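Gripper and camera trials: questions we receive often

This page is for people who want to book the two-arm table or who will read our trial results. If your question is not answered, write to Amancay Maldonado, who keeps the booking list.

What are you comparing at the moment?

Two sets of fingers, the Lekside and the Patamach, and two positions for the wrist camera. The controller is the same in all trials, a Timmermans. We change one thing at a time, even when this makes the work slow.
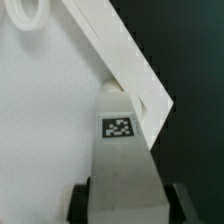 Stostosau Robotics — Handling Trials Team

Why do the fingers carry printed markers?

The marker tells us where the finger is in the camera view without trusting the arm model. If the finger bends under load, the marker moves in the image, and Benjamín Daza can compare this with the value which the controller reports. Please do not touch the label with your fingers. When it is smudged, report it and we will print another.

May I bring my own fingers?

Yes, if they have a flat face that is large enough for the label. Very narrow fingers need a flag on the side, and we don't have a good flag yet. Drawings should arrive two weeks before your slot.

What parts do you use for the tests?

White printed parts, mostly: upright blocks, short pegs, a ring-shaped fitting, a bottle-shaped piece and the tray. White on white is difficult for the cameras, and we want to know which setup loses the part first. The parts stand on a black table because on the old gray one the edges could not be found at all.

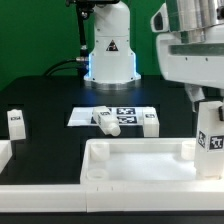
Table view from the fixed camera, with a marked block held over the tray.

Does the fixed camera replace the wrist cameras?

No. It sees both arms and the marker sheet, so it is good for the common reference. For the last centimeters before contact the wrist view is better. Pascual Olivares tried one month with the fixed camera only, and the peg task became much worse. We went back to using both.

How many trials are in the results?

The current table has 2697 grasps. We removed 133 of them before the analysis, all for lost images, and they are listed in a separate file with the reason for each. One full round of a finger set is roughly 1000 grasps.

Which fingers are better?

It depends on the part, and we know this is not the answer people want. The Lekside set holds upright blocks more straight. The Patamach set is kinder to the ring. For the bottle-shaped piece we see no difference that we would defend in front of a customer. Oriana Cisternas is repeating these trials in September with new pads.

Is a slightly soft wrist image a problem?

Usually not. The detector needs the marker sharp, and the second finger may stay out of focus. We check the marker at the start of every round — if it is not found in the first image, the round does not begin. 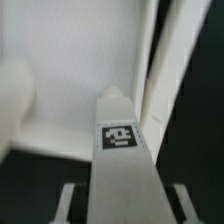
Wrist camera view. The marker on the center finger is legible, the finger at left is out of focus.

Can I have the raw images?

Partners can have them. Ask Drahomíra Jelínek and say which round you need, as the full archive is too large to send.

Can I change the controller gains during my slot?

You can, but write the old values on the sheet next to the keyboard and put them back before you leave.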